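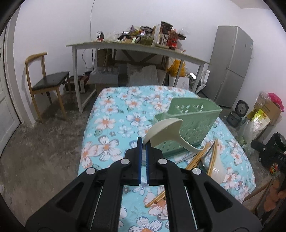
Neron Utensils: data card and recording rules
Version 2, 10 Jun 2023
Maintained by Sarla Yadav and Kelechi Nnaji

Summary
Recordings of household utensils being picked up and put into a holder with a hand-held two-jaw gripper. The set has 146 episodes, of which 131 passed review. All were made in lived-in homes.

Rules for recording

Setting up
Ask the householder before moving anything. Leave the background as you find it, apart from the items listed under Privacy. Patterned cloths are fine and need not be swapped for plain ones.
Lay the utensils out loosely in front of the holder. Mixed piles are wanted: ladles and chopsticks together, crossing each other if they fall that way.
Check the jaw strips at the start of each home. Replace any that are peeling.

Handling
One utensil per grasp. If two chopsticks come up together, carry on and tag the episode "double".
A ladle may be taken by the rim or the handle. Tag which.
No knives, no glass, nothing hot.
Do not steady the holder with your free hand. If it tips over, stop and tag "fail". Failed episodes are kept.

Privacy
Turn letters and medicine labels to face the wall, or take them out of the room. Faces must not appear. Gopinath Arumugam checks every episode for this before it leaves the recording laptop.

Review
Two people watch each episode. Where they disagree, Damian Wallner decides. Rejected episodes are listed in rejected.txt with a reason code.

Known gaps
Left-handed operators are under-represented. Lighting is mostly daytime. Chopsticks are over-represented compared with spoons, and there are very few forks.

Changes since version 1
Added the "double" tag. Removed the rule asking for a cleared table. Fixed the timestamps in the first batch (thanks to Umesh Chaturvedi).

Use
Research use only. Do not try to identify the homes.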